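The rulebook on the back of the door

I was handed my first rulebook before I was handed a cup of tea. It was two sides of A4, laminated, and it had been written by Yolanda Szabo, who runs the collection floor at Vevach. She stood there while I read it. I got as far as rule four (no rings, no bracelets, sleeves above the wrist or tucked in) and started working my watch off.

I'd come to spend a couple of days with people who teach robots by hand. They pick up a gripper in each fist, put on a backpack, and go about ordinary jobs: clearing a table, folding a cloth, putting a lid back on a jar. The grippers record what they do, and later on a robot arm learns from it. I knew that much already. What I wanted to find out was who decides how it ought to be done, and the answer, at least for now, is people like Yolanda with a laminator.

There are plenty of thick standards for robot arms. If you put one behind a fence in a factory, somebody has already thought about how fast it may swing and where the red button goes. A person walking about with two grippers and a rucksack falls down the gap between those books. Is it a power tool? Is it office work? Yolanda spent most of last January asking, and got a different answer from each person she rang. So she wrote her own, and then she swapped drafts with Haddad, a smaller outfit that does the same sort of work in kitchens, and the two lists have been growing towards each other ever since.

Let me tell you about the rules themselves, because I've become very fond of them.

The first lot are about bodies. You carry for 22 minutes and then you put everything down, and that includes the backpack. I thought this was fussy until I tried it! A gripper doesn't feel like much when you lift it off the bench, but hold one out in front of you at chest height, pinching away at teaspoons, and your forearms will have a word with you by the tenth minute. I tried to carry on when my time was up (I was halfway through a pile of napkins and quite proud of it) and Yolanda simply took the left gripper out of my hand. There's also a line about straps. They have to be done up before you pick up the grippers, never after, and someone else has to check them.

Then there's the floor. Walkways are agreed before a session starts and bags stay out of them. Anything you might be asked to pick up has to be safe to drop. If you're looking down at your hands, you're standing still; if you're walking, your head is up and both grippers are closed. That last one took me all morning. I kept drifting off towards the next table with my jaws wide open like a hungry duck.

The rule I hadn't expected was the one about other people. Vevach uses rooms that are in daily use, and a recording will pick up whoever happens to be in it. So faces get blurred before anyone outside the floor team sees the footage, and there's a sign on every door to say recording is going on. Anyone can ask to have a session thrown away, without giving a reason. I asked Yolanda if that ever happened. Twice that she could remember, she said, and one of those was a man who'd been eating a very messy sandwich.

"We binned it the same afternoon," she told me. "I didn't even watch it back. I'd want mine binned as well."

Where the grumbling starts is the record keeping. Each session gets a sheet, and the sheet wants to know who held what, which pair of grippers, when the marker on each one was last wiped and checked, and whether anything went wrong. That marker is the little black-and-white square on the end of the gripper, and if it's smudged or peeling the tracking goes off and the whole session may be useless. The collectors I spoke to all understood this. They also all hated the sheet. One showed me the version from Zulton, who sell a scheduling program for this kind of work, and it had 51 boxes. Yolanda's has far fewer, and she has a theory about it: past a certain length, people fill the whole thing in at the end of the day from memory, and then you've got a very tidy record of nothing much.

I think she's right, although I'd have liked one more box on hers. There's nowhere to write down that a task was a silly one. I spent a fair bit of my second morning moving a cup from one coaster to another, and I'm sure the robot will be grateful, but by the end I was doing it in a strange, careful, fake sort of way that no human being has ever moved a cup. A collector next to me said this was common and that she hums to stop it happening. Surely that belongs in a rule somewhere? Haddad's draft comes closest. It says tasks should be done "at the pace you would use at home", and it asks for a change of job after every break.

What nobody has sorted out yet is how far any of this should travel. A group calling itself the Vuritz Code wants one short shared list that any firm could sign up to, and the draft dated 6 July 2022 already has most of Yolanda's body rules in it, almost word for word. She's pleased and a bit wary. Her floor has logged 2,000 sessions under her own sheet, and she doesn't much fancy changing the columns. She's also seen what happens when a list gets shared — each signatory adds a line, and no one ever takes one out.

Her own habit is to cross out a rule every time she adds one. The latest to go was a ban on hot drinks on the floor, which everyone had been ignoring. In its place is a line saying mugs stay on the tables and you don't reach across one with a gripper on. I followed that one perfectly, for the record. I did leave my watch behind, and she posted it back to me with a fresh copy of the rules wrapped round it.
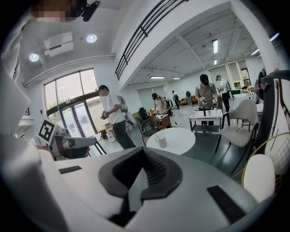 Hand-held grippers and backpacks in use during a group session.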